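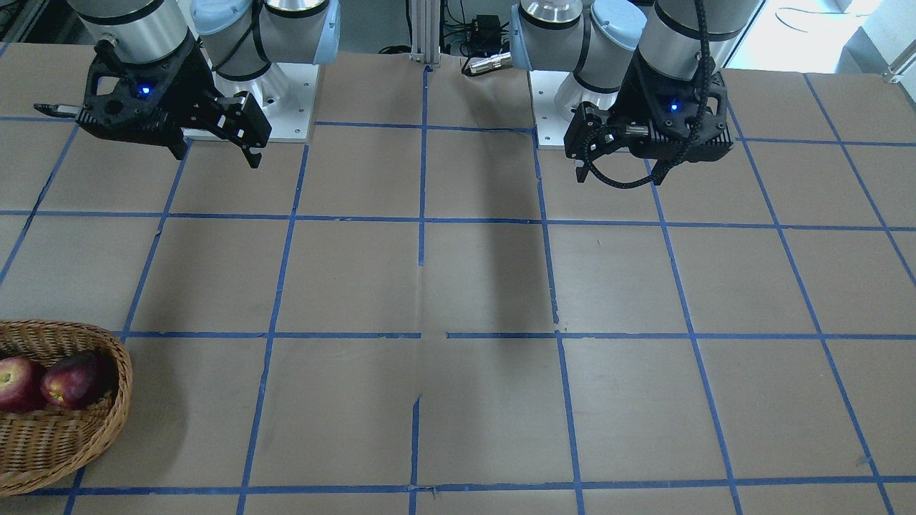 3.2 Work surface and grid

Figure 3. The covered table with its tape grid. The shadow of the post at the back edge falls across the middle of the surface.

All layouts in the Naltow set were placed on one table. The tabletop is covered with tan-brown paper and divided into cells with strips of blue tape (Figure 3). We chose paper over paint or a printed mat for practical reasons. It gives a dull surface that shows the edges of pale and dark household items about equally well, and a worn or stained sheet can be replaced in the course of a morning. The paper came from Plevier on a roll. The tape is a low-tack type sold by Trestik for masking walls, and it can be lifted and laid again during the first day without tearing the sheet.

The grid was laid by eye and with a straight board, and its lines are slightly irregular. The cells are roughly square. We considered cutting the strips again to get a cleaner grid and decided against it. The grid is used here to name places on the table, as in "cup in the cell left of the plate," and a small error in the width of a cell does not change the name. Where a distance was needed, it was taken with a steel rule from the nearest tape edge and written down in millimeters. No distance in this paper was worked out by adding up cells.

An item was assigned to the cell that held the larger part of its base. This rule works well for cups, bowls and small boxes. It works less well for long things such as spoons and rulers, which often lie across two cells or more. For these we recorded the cell under the handle end and the direction in which the item pointed. Folded cloths were the hardest to assign. A dish towel laid over a crossing of two strips has no clear base, and the two people reading the layouts often picked different cells. We return to this in Section 4.1.

Items standing on the tape itself were handled in the same way as the others. The strips are thin, but they do have an edge, and flat items such as coasters and playing cards can catch on it when they are slid into place. During the pilot round we saw cards stop against a strip and turn a few degrees. The protocol was changed after that, and flat items were set down from above for the rest of the study.

Light and shadow

The surface is lit brightly and evenly. A vertical aluminum post stands at the back edge of the table, and its long dark shadow runs forward and slightly to the right over the middle of the tabletop. The tape lines are harder to follow inside such a shadow, and a dark item placed in it loses part of its outline. Of the 129 layouts, 92 had at least one item lying partly in shadow. We marked these layouts in the data file and kept them in the main analysis – dropping them would have removed most of the arrangements that use the center of the table.

Readers worked through the marked layouts in sessions of 60 minutes with a break between sessions. They were asked to follow a tape line from the lit part of the table into the shadow before naming a cell, and to leave the entry blank if they could not decide. Nelli Toivonen read the full set a second time in July, without access to the first round of entries. Most of the changes she made concerned items near the border of a shadow, where the darker paper had been taken for the edge of a cell.

Upkeep of the surface

The paper was checked before each session for creases, tears and raised tape ends. Loose ends were pressed down or replaced with a short new piece laid over the old one. In 5 sessions a whole strip had to be renewed. The new strip was placed along the mark left by the old one as closely as possible, and the session number was noted next to the repair in the table log. Crumbs and dust were removed with a dry brush. A damp cloth was tried once on a spare sheet and left a ripple in the paper, so wet cleaning was not used.

The Mäkelä layout sheet, which we followed for naming, numbers rows from the front of the table and letters columns from the left. We kept this order throughout. The grid was not labeled on the paper itself, as written marks could be mistaken for small items or hidden under larger ones. Readers had a printed copy of the layout sheet beside them and filled in one copy for each arrangement.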